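Speaker notes - Konumen workshop, methods session, 7th May
Talk: Two-handed demonstrations without the robot

Slide 1: The question
Start with the result, then go back to the method. Policies trained on hand-held gripper data in Weldu did better on jointed objects when we kept both wrist views. The head view alone was the weaker input. Say early that this is one task family and one lab.

Slide 2: Task
The object is a white desk lamp whose base is also a power strip. We chose it for three awkward properties: white on a white table, a long thin arm, and a base that can slide when the arm is pushed. A grasp on the arm needs a second contact or a very light touch.

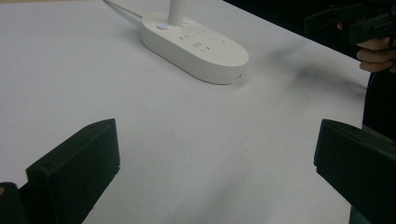 The usual pipeline treats each hand as a separate track and joins them by timestamp. That works for pick and place. It works poorly when one hand steadies and the other moves, as the useful signal is the relative pose between the two grippers. Pause here, people tend to ask about clock drift. Answer: we sync at the start of each take and check again at the end.

Slide 3: Recording setup
Itus handles capture. Three streams per take: left wrist, right wrist, head. The marker plates give gripper pose in the head view. Takes are capped at 30 seconds. Each operator did 100 takes, with a break after every block.
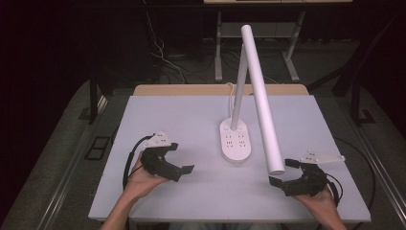 Slide 4: Relative pose as a target
Irkitura is the training code. We predict the pose of each gripper in the other's coordinates, plus finger opening. Four steps of history go in. Don't read out the loss, it's on the slide.

One point to stress - absolute pose is still logged. We only drop it from the target. Reviewers misread this in January, so say it twice.

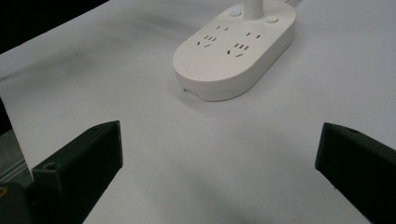
White plastic on a white surface gives the wrist cameras few strong edges. Outlet slots and buttons help when they are in view. The plain side wall doesn't, and tracking error was highest there. Colour changes in post-processing made little difference.

Slide 5: Limits
- Same table, same lamp throughout
- 6 operators, all with prior practice
- No force sensing on the fingers
- Marker plates can be hidden when the hands cross

Slide 6: Next
Repeat with a darker table, then a second lamp with a stiffer joint. Data format notes are in the handout. Take questions from the floor first, then online.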